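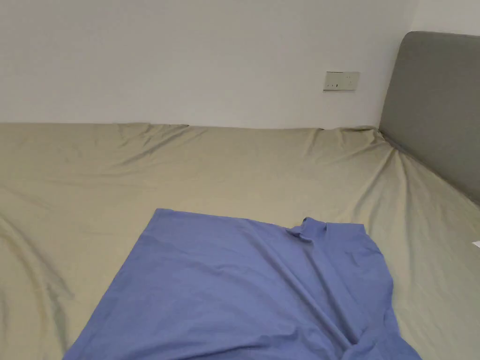 Report on the study visit to the Zernine textile works and the Milleris linen service

In July a party from the Mosar Housing and Hospitality Association visited two sites in the Zernine valley: the weaving and finishing works at Zernine itself, and the Milleris linen service, which washes and delivers bedding for hotels, hostels and student residences in the district. The purpose of the visit was to help member organisations prepare for the renewal of their linen contracts. This report sets out what was seen and heard, and the points which members may wish to raise with their own suppliers.

The works at Zernine

The party was received at 9.30 in the morning and taken first to the yarn store. Cotton arrives already spun and is kept for several days in a room with controlled humidity before it is used. Staff explained that yarn which is too dry breaks more often on the loom, and that most stoppages in winter had this cause before the room was built.

The weaving hall was the loudest part of the tour and ear protection was provided at the door. Plain sheeting takes up the greater part of the hall. The remaining looms produce shirting, mostly in light and mid blues, for two uniform makers. Visitors were able to handle samples from both lines. The difference in weight was plain to the hand, although the two cloths are woven on machines of the same model.

In the finishing department the cloth is washed, dyed where required, and dried under tension across its width. A good deal of the discussion took place here. Several members had complained of fitted sheets which no longer reached the corners of the mattress after a few months of use. The works replied that a sheet properly shrunk before it is cut should change very little afterwards, and that buyers should ask for the shrinkage figure in writing. The works also advised members to measure their mattresses again before ordering, including any topper, as the depth on file is often that of an earlier model. 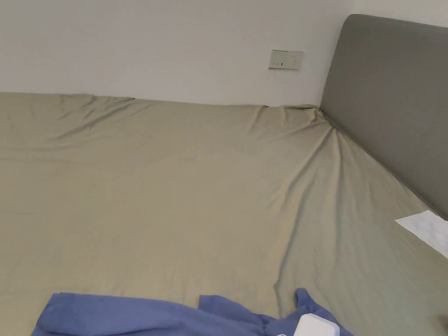 Colour was the second subject. White remains the usual choice for hotels, but residences are moving towards beige, grey and soft green, which show fewer marks between changes. The works pointed out that dyed sheets should be bought in complete sets from one batch. Replacements ordered a year later may differ slightly in shade, and the difference will be noticed when old and new are used in the same room.

Lunch was served in the works canteen. The party is grateful to the kitchen for providing for several dietary requirements at short notice.

The Milleris linen service

The afternoon was spent at Milleris, a short journey by coach. The service supplies 327 beds in the hotels of the lower valley and a further 201 in student residences, the largest of which is Bautista House. Soiled linen comes in by one door and clean linen leaves by another, and the two sides of the building are separated by a full wall. Staff change their overalls before crossing from one to the other.

Each item passes through washing, drying, ironing and inspection. Flat sheets are fed through a heated roller and folded at the far end. Fitted sheets take longer, as the elastic corners do not pass well through the roller, and they are tumble dried and folded by hand. Members who pay by the piece should note that this is reflected in the price. One residence represented on the visit has since asked for a quotation on flat sheets.

The service also runs a small shirt section for hotel uniforms. Collars are pressed first, then cuffs and sleeves, and the body last. Shirts are returned on hangers or folded, as the customer prefers – folded shirts are cheaper to transport, but the manager of the section recommended hangers for front desk staff.

Points for members

Ask for the shrinkage figure for all fitted sheets, and for the number of washes on which it is based.

Order dyed bedding in sets from a single batch, with spare pieces included.

Agree in advance how torn or stained items are to be counted and charged. Practice differs widely between suppliers.

Hold at least 4 sheets for each bed where collection is weekly.

The notes on prices are available to members from the association's office at Mosar on request. A second visit is planned, with places offered first to those who could not be accommodated on this occasion.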